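The Good Sense of Keeping Things Mixed Up
By Janelle Barredo
October

My mother kept her buttons in a cookie tin, all of them together, coat buttons and shirt buttons and the little pearly ones from baby clothes that none of us could have worn in thirty years. When I was small and home with a fever she would set the tin on the blanket and let me dig. I have been thinking about that tin a good deal lately, mostly because my own house has been invaded by clear plastic drawers.

The drawers came from a well-meaning place. My brother-in-law, Alfredo Mangubat, helped us move into the house on Barano Street last spring, and he was plainly troubled by what he found in our boxes. Alfredo is an orderly man and I love him. He gave us a set of drawers for the hall closet, and then a second set, and he sat on the floor for most of an evening sorting screws from thumbtacks and thumbtacks from picture hooks. I'll admit it looked wonderful. I took people to see it.

But a sorted drawer only answers the question you bring to it. If I want a picture hook, I open the picture hook drawer and there it is, and I close the drawer again and go on with my day. When everything lived in one big bowl by the back door, I would go looking for a hook and come up with the spare key to the bike lock, a seed packet I had meant to plant, and a ticket stub from the summer we drove out to Prarkadham and got rained on for the entire visit. Then I would stand there in the hallway for a while with my coat half on, telling my daughter about the rain.

I know what the argument is on the other side, and I don't want to be unfair to it. Time spent hunting is time gone, and there are households — ours among them, on school mornings — that have none to spare. I wouldn't want my dentist working out of a cookie tin. The medicines in our house are on their own shelf with the labels facing front, and they will stay that way.
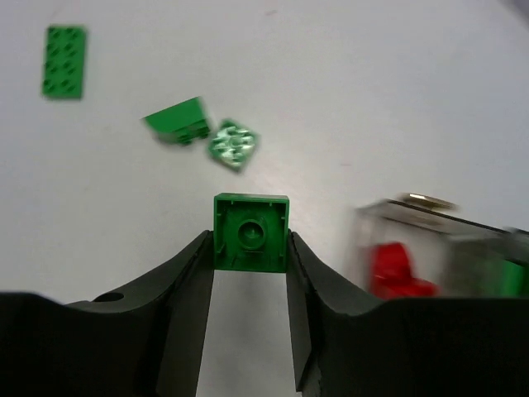 5 min read

Toys are where I feel it most strongly, though. There is a kind of advice going around that says building bricks ought to be sorted by color, or by size, or by both if you have the stamina for it, and I have been in playrooms where this was done so beautifully that I was afraid to sit down. My daughter and her cousins play out of one deep bin. They go after a long piece and find a wheel, and the garage they were building becomes a wagon, and somebody has to be the horse. The noise of a hand stirring through that bin can be heard all over the house, and I have come to like it as much as rain on a porch roof.

I suspect children know that looking for a thing is part of playing with it. Grown people used to know it too, I think, back when we wandered through hardware stores and used bookshops with no particular errand in mind. Now I type in the name of the very thing I want and it comes to the door by supper. I'm grateful for that, most days, and I still miss the aisle.

So last weekend I took out one of Alfredo's drawers, the bottom one, and tipped it back into the bowl. I left the others as they were. He is coming for dinner soon and I expect he'll notice before he has his shoes off, and I have already made up my mind to hand him the bowl and ask him to find me a thumbtack while I finish the rice.

Recent essays
On Borrowing a Ladder and Keeping It Too Long
The Bakery at Dela Peña Corner
Six Letters I Should Have Answered
Why I Still Iron Pillowcases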